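Saturn looks like a fuzzy blob in my new telescope, what am I doing wrong?

Nathalie Bélanger
New member, Tusora

Hello everyone, and please forgive the length of this, I'm one of those people who can't ask the way to the post office without telling you where I had lunch.

My husband gave me a telescope for my birthday in April and I have wanted one since I was a little girl. It's a Drinell 200 mm reflector, the sort that sits on a wooden turntable on the ground and you nudge it about by hand. It is much bigger than I pictured (it lives in the dining room now, next to the piano) but it's a lovely thing and I'm very fond of it already.

The Moon is glorious. I could look at the Moon all night, and the first time I saw the shadows inside the craters I ran in and got everybody out of the house in their slippers. But Saturn, which was the one I really wanted, is a disappointment. I can see that it isn't round, and on a good night I'd say it has ears. What I can't get is a clean gap between the rings and the planet. It shimmers and boils like something at the bottom of a stream, and if I put the strong eyepiece in it gets bigger but worse. I've turned the focus knob back and forth until my fingers ached.

What I've tried so far:
- cleaning the eyepiece with a lens cloth
- the strong eyepiece and the weak one, and the little doubling lens that came in the box
- waiting until it's properly dark
- looking from the upstairs landing with the window open, to get away from the neighbour's security light

I have read that the mirrors can get out of line and that you have to "collimate" them, but the leaflet frightened me and I haven't dared touch the screws. Is that likely to be it? Or have I got a faulty one? I'd hate to send it back and hurt his feelings over something I'm doing wrong myself. It was second-hand from a shop that gives you 60 days, if that makes any difference.

Thank you so much for reading, any help at all would be very gratefully received.

Estela Yáñez
Regular

Hello Nathalie, and welcome! What a smashing birthday present. Please don't send it back just yet, I'd put money on there being nothing much the matter with it.

I'll start with the landing window, as that one jumped out at me straight away. Your house is warm and the night is cold, and all the warm air pours out through the open window right across the front of your telescope. You're looking at Saturn through the same wobble you see above a toaster. It will never come sharp from there, whatever you paid for the telescope. Take it outside, on grass if you can, because patios and tarmac hold the heat of the day and let it go all evening.

The second thing is the dining room. That big mirror at the bottom of the tube is a thick lump of glass, and if it's come from a heated room it'll go on giving off warmth for ages. I put mine out on the lawn before I start the washing up, and I don't look through it until I've had my tea and watched something on the telly. An hour is good. If you've a dry garage or a shed with a decent lock, keep it there all the time and you'll hardly need to wait. My old 60 mm refractor was ready almost as soon as I'd got my boots on, and I still miss it for that, but the bigger ones do need their patience.

Third, look at where Saturn is in the sky. If it's low down over the rooftops you're peering through a great thick slab of air, and chimneys as well. Wait until it's as high as it gets, which is when it's due south of you. Some nights this is at a silly hour, I'm afraid. Bring a flask. 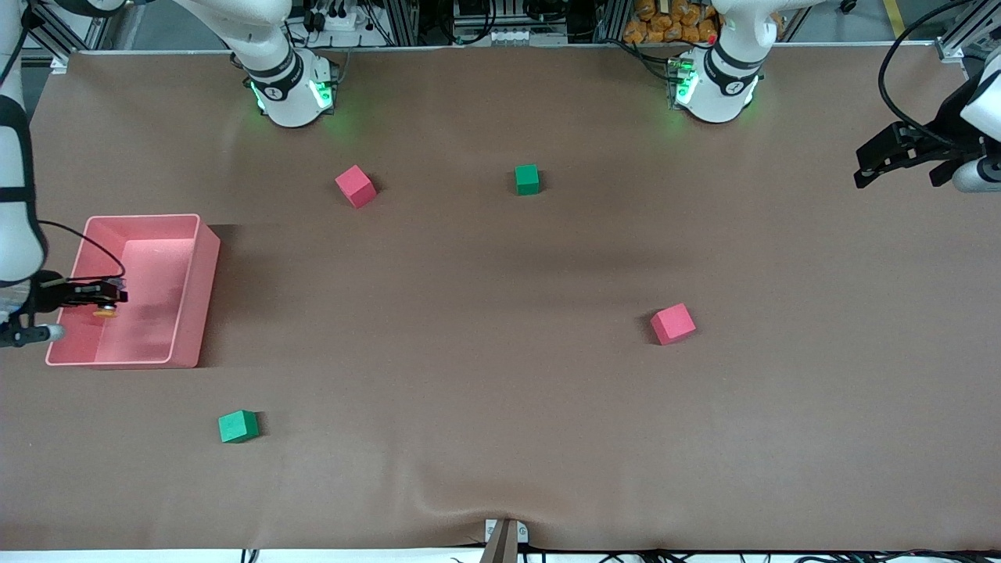

Foam cubes and the pink bin on the brown mat.

Now, magnification. The number to look for on your telescope is the focal length, printed near the focuser or on a sticker on the tube. Divide that by the number on the eyepiece and you have your power. So if yours happens to say 1,000 and you have a 10 mm eyepiece in, you're at 100 times, and putting the doubling lens in takes you to 200. A hundred is plenty to see the rings standing clear of the planet, truly. Two hundred is for the really steady nights and we don't get many of them. Start with the weak eyepiece, get it as sharp as you can, and only then go up one step. If the next step looks worse, come back down and be happy there. I have a drawer of strong eyepieces I bought in my first year and I think I've used one of them since Christmas.

As for twinkling, have a glance at the bright stars before you carry anything out. If they're sparkling away prettily like a Christmas card, it's a bad night for planets, and you'd do better on star clusters. When they sit there looking steady and a bit dull, get out there quick! A slightly hazy evening can be marvellous, oddly enough.

Do leave the screws alone until you've tried all this. And let us know how you get on, I love hearing about people's first proper Saturn. Mine was in a car park behind the swimming baths and I cried, and then I had to explain myself to a man with a dog.

Estela x

Prallus
Member

its collimation. always is with reflectors esp second hand. get a laser one and do it every time you go out. mine was miles off when I got it

Nathalie Bélanger
New member, Tusora

Oh Estela, thank you, the landing window! I was so pleased with myself about that window. I shall have it out on the back lawn the next clear night. Prallus, thank you too. Is a laser one very dear? And is it hard to do?
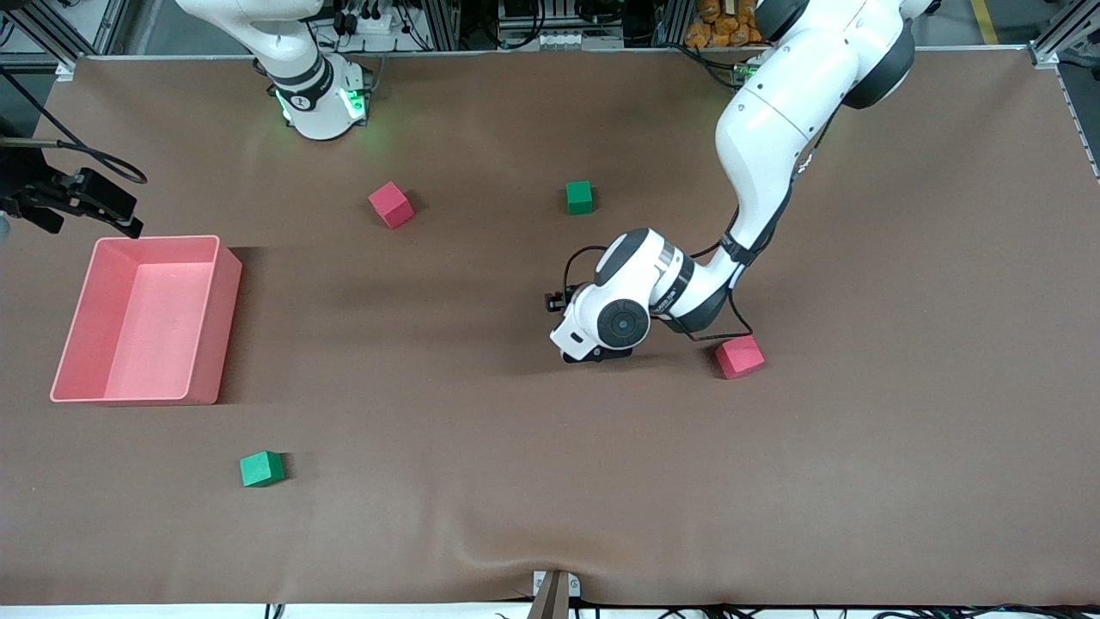
Two white robot arms over the brown mat

Saavedra
Help team

Hello Nathalie, I hope you don't mind a third voice, I've been reading along with my cocoa. Estela has covered the air and the cooling very well so I'll stick to collimation, because you did ask and it isn't half as frightening as the leaflet makes out.

Prallus may be right that yours needs a tweak. Second-hand reflectors have usually been in the back of a car at some point, and they do get knocked. I wouldn't buy a laser yet though. The cheap ones are sometimes out of line themselves, and then you carefully adjust a good telescope to match a bad laser (I did precisely this and spent a miserable month over it). You can find out whether there's a problem at all with nothing but a star.

Once the telescope has cooled outside, point it at a fairly bright star, high up. Polaris is handy because it stays put while you fiddle. Use a middling eyepiece and keep the star in the very centre of the view. Now turn the focuser slowly so the star swells into a disc. You should see a dark spot in it, which is the shadow of the small mirror, and some faint rings. If the dark spot is in the middle, like the hole in a doughnut, your mirrors are near enough and you can forget about collimation for now. If it's off to one side, they want adjusting.

If it is off, the screws you want are the ones at the bottom end, behind the big mirror. There are normally two sorts, one lot for locking and one lot for adjusting, and your instructions will say which is which. Loosen the locking ones a little. Then give one adjusting screw a very small turn, an eighth or so, go back to the eyepiece, bring the star to the centre again and look at the doughnut. Better or worse? If it's worse, turn it back the other way. It's slow, and two people make it far pleasanter, so perhaps your husband could turn while you look. You won't break it. The worst you can do is make it a bit more out than it was, and you can always turn it back.

Please leave the screws on the small mirror at the front alone for the moment, and don't hold a screwdriver over the open tube with the telescope pointing upwards. One of our members dropped one, and I still remember the sound.

A couple of smaller things. If you wear glasses for distance, try it without them, as the focuser will make up for it unless you have strong astigmatism. And do spend a good long while looking. The air settles for a second here and there, and in that second Saturn snaps into place and there's your gap, plain as anything, and then it's gone again. The 60 days is worth writing on the calendar all the same, so that if the doughnut stays lopsided after a patient go you have time to take it back to the shop and ask them to have a look.

You'd also be very welcome to bring it along to one of our evenings. We set up in the field behind the cricket pavilion from 8 pm, and there's nearly always somebody glad to put down their own telescope and have a nose at someone else's. Wear more socks than you think you need.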